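Hand gripper pair, shared workshop build - pre-use inspection checklist with comments
Revision 12. Unit names: Trakar (gripper bodies), Kobori (logging software).
Workshop: Ultholm, upstairs room. Inspection carried out in October, start 09:40.

Marking: P = pass, C = pass with comment, F = fail, N = not checked. An F in section 1 or 3 stops use of the pair until it is cleared.
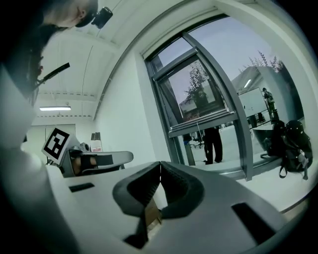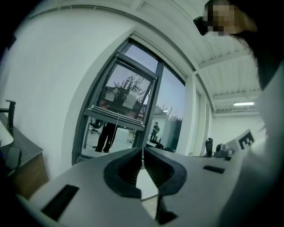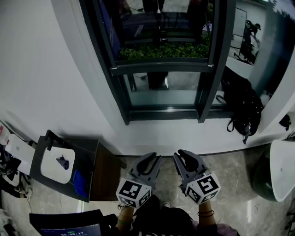 Grippers and working area by the window, Ultholm. The last picture shows both units held, with their marker cubes.

1. Gripper bodies

1.1 Shell free of cracks at the screw bosses - P
1.2 Shell halves closed, no gap over 0.5 mm - C
Left unit has a gap of 0.4 mm at the rear screw. Within limit. The boss was drilled slightly off centre at build and will not pull up further. Do not overtighten.
1.3 Edges of slots deburred - P
1.4 Trigger returns fully when released, ten pulls - C
Right unit returned ten out of ten but slowly on the last two. Linkage cleaned with a dry brush and rechecked. Look at this again at the next inspection.
1.5 Mass of each unit, complete - C
Left 649 g, right 651 g. Limit is 700 g. Both are heavier than at revision 11 on account of the longer camera screws.

2. Finger pads

2.1 Pads seated, no lifting at the tip - P
2.2 No cuts or missing pieces in the rubber - P
2.3 Pads meet evenly when closed on a paper strip - C
Left unit holds the strip along the full length. Right unit lets go over the last 3 mm. Acceptable for boxes and cloth, poor for anything thin. Shim on order from Gritosov, part 173.
2.4 Nothing left between the pads after use - C
Check down in the bottom of the notch with a torch. Scraps of card collect there and hold the jaw open by a millimetre or so, enough to upset the closed reading.

3. Electrical

3.1 Cable strain relief firm at both ends - P
3.2 No exposed conductor - P
3.3 Supply fuse present and of the correct rating - P
3.4 Case temperature after 20 minutes' running - C
51 degrees C at the hottest point on the left camera housing. Limit is 55. The point is not normally touched in use, but the margin is thin and the room was cool. Repeat in warm weather before the limit is relied on.
3.5 Supply can be switched off from the operator's position - F, cleared
Switch was behind the cabinet. Moved to the front edge and retested. Now P.

4. Markers

4.1 All marker faces flat, clean and matt - P
4.2 Cubes tight on their mounts, no play by hand - C
Right cube turned slightly under thumb pressure. Refitted with thread lock, left overnight, no play the next morning.
4.3 Marker numbers agree with the Kobori settings file - P
4.4 Markers found by the software at arm's length - P
Tested facing the window and facing away from it. Detection dropped twice facing the window at full daylight. Lower the blind if this becomes a nuisance.

5. Area and floor

5.1 Walking area clear of trailing cables - C
The thin cable on the tiles near the cabinet is a trip hazard for a person looking at their hands. Tape it down or route it along the baseboard.
5.2 Bags stored away from the working position - C
Backpacks are to go on the hooks by the door. The straps catch a foot easily.
5.3 Opening windows - C
An inward-tilting sash takes up head room and elbow room. Either close it before work begins or keep one full arm's length away. Tie up the blind cord.
5.4 Monitor readable from the operator's position - P
Timer large enough to read without stepping forward.
5.5 Cabinet top limited to items needed for the task - N
Task list not yet agreed.

6. Operator

6.1 Bracelets, wristbands and loose sleeves - C
Current rule only covers sleeves. Propose adding anything worn on the wrist, as the trigger linkage passes close to it on both units. To be settled before revision 13.
6.2 Head camera strap adjusted, no pressure on the ears - P
6.3 Break taken after each 30 minutes of holding the units - N
No session of that length during this inspection.

Outstanding: 2.3 shim, 3.4 repeat reading, 5.1 cable, 5.5 task list, 6.1 wording.
Result: pair released for use with boxes and cloth only. Thin parts to wait for the shim - recheck 1.4 and 2.3 together when it is fitted.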